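Garken Bench Cell, Two-Arm
Setup and care

Product no. 1249
Page updated December 26, 2025

The Garken bench cell is an enclosed workcell with two arms, each fitted with a two-finger gripper and a wrist camera. It is sold for handling small loose goods: tubs, caps, timers, pouches, anything a person would pick up with a thumb and one finger. The cell ships on a pallet from our Erncombe shop with the arms packed in their own crate.

What comes with the cell
Base plate, corner posts and wall frames
Front mounting rail and cable duct
Left arm and right arm, gripper fitted
Two wrist camera mounts with cameras
One spare set of gripper fingers
Hex keys and a torque driver
Wall panels, plain or printed

Before you start
You need a level bench that can carry 80 kg. Leave 30 cm clear behind the cell so the power supply can breathe. Two people should lift the base plate. One person can do everything after that.

Mounting the arms
Bolt the front rail to the base plate first and leave the bolts finger tight. Set the left arm base on the rail, then the right, and check that both sit flat. Tighten the rail, then the arm bases, working from the middle outward. Run the arm leads down into the duct and close it. Leave a loop of slack between the wrist and the shoulder on each arm. A lead pulled tight will work loose at the connector within a few weeks, and the first sign is usually a camera that drops out when the arm reaches across.

Walls and floor
Printed panels slide in from the top and can be changed without moving the arms. Many customers keep several sets and swap them between runs so the vision software does not get used to one background. The marbled floor sheet lifts out for cleaning.

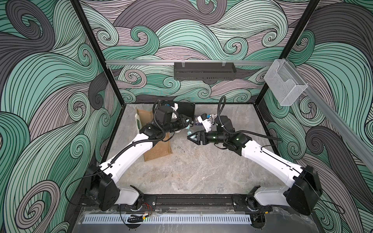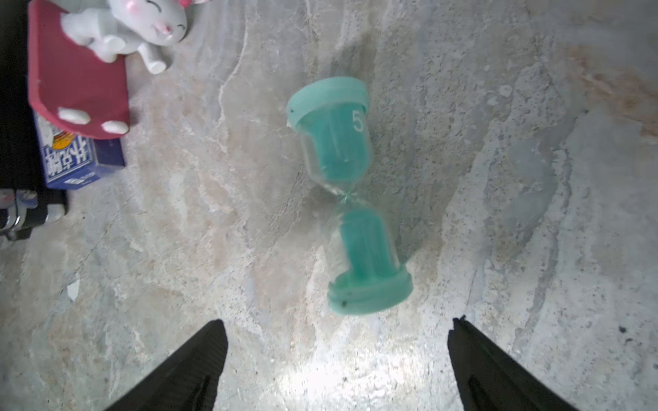
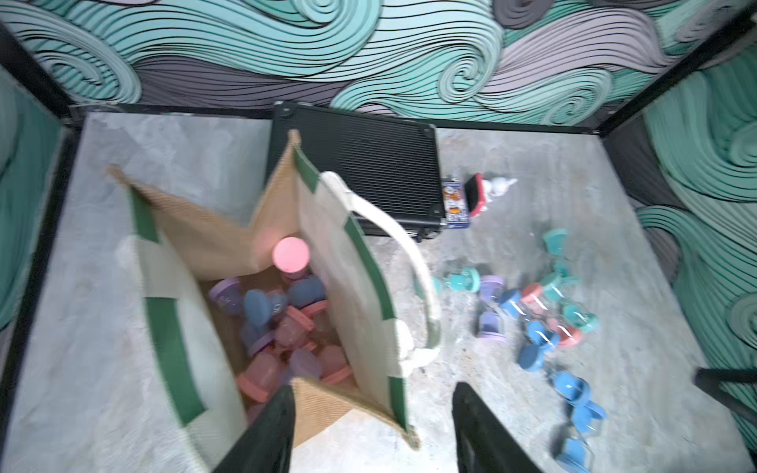

Setting the wrist cameras
Loosen the two screws on the mount and tilt the camera until both fingertips show at the bottom of the live view with the gripper open. Close the gripper and check again. If one finger disappears, the mount is turned on the wrist and needs to come off and be seated again. Tighten to the mark on the driver and no further; the mounts are plastic and the threads will strip.

Glare is the most common complaint. Turn the cell lights down before you touch the exposure setting, and save the exposure under a new name so you can get back to the factory one.

Weekly care
Switch off at the wall and let both arms rest on the floor pads. Wipe the fingers with a dry cloth, including the groove on the inner face. Vacuum the floor sheet and the duct slots. Push each connector home with your thumb. Move each elbow through its range by hand and feel for grit. Do not oil the joints, which are sealed.

Replacing gripper fingers
Change fingers as a pair, even when only one is worn. A chipped tip will still hold a box but tends to let round lids roll out. Open the gripper fully, remove the screw at the root of each finger and slide the finger forward. Fit the new pair, close the gripper slowly from the service menu and look for light between the tips. Run the zero routine afterward. It takes roughly 7 minutes for both arms.

If an arm stops during a run
Press stop, then clear anything trapped between the grippers. Check the wrist lead before you restart. If the same joint stops again, note the code on the controller and leave the arm powered down until you have talked to us.

Spares
Finger pairs, camera mounts, floor sheets and Sotelo wall panels are kept in stock. Wrist motors are built to order. The Fluma cable kit fits cells delivered since May and includes both wrist leads and a bag of clips.

Service questions go to Elvira Rivadeneyra at the Erncombe shop. Please have the serial number ready; it is stamped on the base plate under the left arm.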